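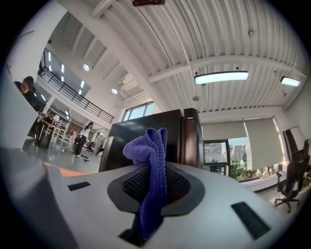 Home Topics Ask Members Log in

We use cookies to remember your settings. Accept Manage

White marks on dark towels and cloths after washing, is it the water?

Posted by Lakmal Munshi, July 15, 2025

Hello everyone. I moved to Ernell in December from a city where the water was very soft, and I have a problem with my laundry which I cannot solve alone.

All my dark towels and cleaning cloths come out of the machine stiff, and when they are dry there are pale marks on them, like chalk. If I rub the mark with my finger, a part of it goes away as powder. The light coloured things feel stiff also, but of course I don't see marks there.

My machine is a front loader which came with the flat. I wash at 30 degrees with powder, usually a full drum. I have tried using more powder and it got worse. I have tried fabric softener, and the towels became softer but now they don't dry me at all, they only push the water from one shoulder to the other.

I called the water office and the lady told me our side of town gets 300 milligrams per litre of hardness. She said this is hard but normal for here. The neighbour downstairs says everybody in Ernell buys a softener unit from Nillitz, but I am renting and I cannot cut into the pipes. Also the unit costs more than the washing machine is worth, I think.

So I would like to know: are the marks from the water or from the powder? And is there something I can do without a plumber? Thank you for your patience with my English.

Reply Share Save

Lorna Strachan

Hi Lakmal, your English is fine.

It sounds to me like both. Hard water stops part of the powder from dissolving, and at 30 degrees with a full drum it has even less chance. What you rub off with your finger is probably powder mixed with lime. I lived for years on the Dralach side of the lake, where the water is as bad as yours, and this is what worked for me.

Change to liquid detergent for the dark things. You can keep the powder for whites and sheets, but wash them warmer, at 40 or 60 if the label allows it.

Fill the drum less. You should be able to put your hand in flat on top of the clothes. I know it means one more load in the week.

Stop the softener completely. It leaves a coating, and towels with a coating don't take up water. For microfibre it is even worse, those cloths will only smear the glass after that. Wash them separately from cotton too, or they collect all the fluff.

To remove what is already in the towels, do one hot wash with no detergent at all, only washing soda. I use 114 grams, which is a strange number, but it is a quarter of a pound and my scoop is an old one. Wear gloves, and check the care label first – soda is not for wool or silk. Then run one extra rinse. My brown bath towels needed this twice before the marks were gone. Some of them stayed a bit rough and I gave up on those, they are now for the dog.

After that, a small amount of water conditioner in each wash is enough. The supermarket one is fine.

Also clean the little drawer where the powder goes. Pull it right out, there is normally a tab to press. Mine had a layer of old paste at the back as thick as a biscuit.

Reply Share Save

navaratnam_84

vinegar. half a cup in the rinse. my mother did it always and her towels were perfect

Reply Share Save

Lorna Strachan

I would be careful with vinegar in every wash, it can be hard on the rubber seal over time. Once in a while I wouldn't worry. But please never together with bleach, this makes a dangerous gas.

Reply Share Save

Lakmal Munshi

Thank you both. I took the drawer out yesterday evening and I am ashamed to say what was behind it. I bought washing soda, the smallest box they had was 500 grams, so I have enough for four times. The first hot wash is done, and the marks on the blue towels are much weaker, though on the black ones I still see them near the hem.

One more thing, if somebody knows: the care label on my bath mat says 40 at most, and it has a rubber back. Can I use the soda at 40, or is it a waste?

Reply Share Save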